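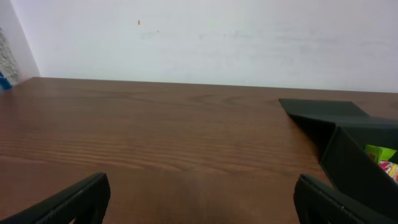

Neighborhood Notes
2 min read

Quick one this month, I'm typing between errands. The Kesness swap shelf is moving. Same building, up the stairs, past the Jellar office. Leonora Dizon has the key until we sort out a second one — text her, don't knock.

Tins and jars are fine. Snacks too, as long as they're sealed and in date. Nothing homemade please, we had the jam problem in February and I'm not going thru that again. 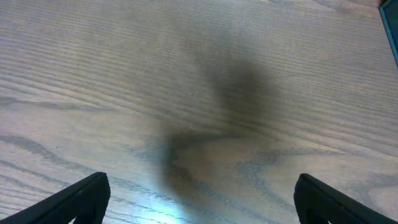 Street history walk

Raimo Hakala is leading it again. Starts at the Quiambao bakery, ends at the old Dornomard gate, the one with 1744 cut over the arch. Five stops, lots of standing. Bring water, wear real shoes. Dogs ok. Last time we lost half the group at the bakery so buy your rolls BEFORE we set off.

Raimo wants old photos of the gate if anybody has them, espescially from before the road was widened.
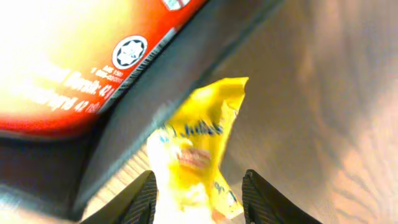 He'll scan them and give them right back. Names on the back in pencil, not pen. Drop them with Leonora or hand them over on the walk — whichever is easier. More next month.

3 comments
5 shares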